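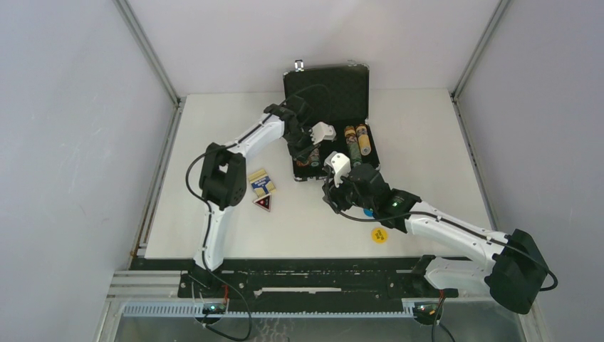 Ticket 2865 – Cell 27, both arms held, task start refused
Opened: September 25, 2023
Site: Arberg
Status: Closed, one follow-up

Reported problem
Operator loaded the chip case task on Cell 27 and pressed start. Controller returned code 1358 (start check not confirmed) and held both arms. Restarting the Vokow controller did not clear it.

Checks
Power and network normal on both sides. No joint faults in the log. Rail homing passed left and right.
Opened the start checklist in Serra. Item 4, loose items near the rail, had been left blank. The controller is set to refuse a start when any item is blank, so the code was correct.
Looked at the wrist view before touching anything. 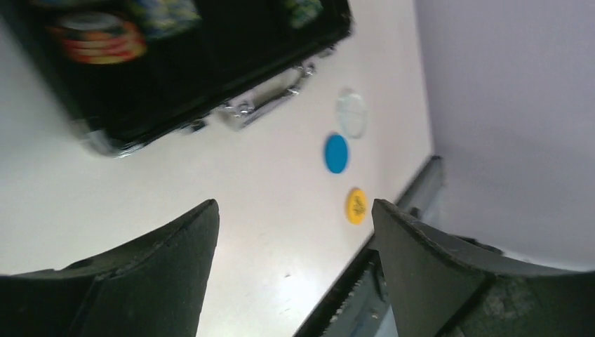 Wrist view, Cell 27. Yellow chip close to the rail and the toothed strip.

Finding
The table standard says loose parts stay out of the strip next to the rail unless the task sheet lists them there. The sheet lists three chips to the right of the case handle but gives no distance from the rail. The operator was not sure whether the yellow chip counted and skipped the item. Skipping is the wrong call – if an item is unclear, mark it No and add a note. A No also holds the arms, but the reason shows up in the log and saves a restart.

Also noted that the rack is not covered. A chip in the teeth would be a stop and a cleanout, so the rule stays as written.

Action
1. Arms held, hand-entry procedure followed, yellow chip moved inward.
2. Item 4 answered Yes with a note.
3. Code 1358 reset at the panel. Do not reset it from the remote session, per the standard.
4. Task started at reduced speed for the first cycle, then normal. No further codes.

Follow-up
Task sheet needs a minimum distance from the rail. Sent to the Udeda document queue, due in October. Until then use the marked line in the table standard. Related: ticket 980, same code on another cell, also a blank item.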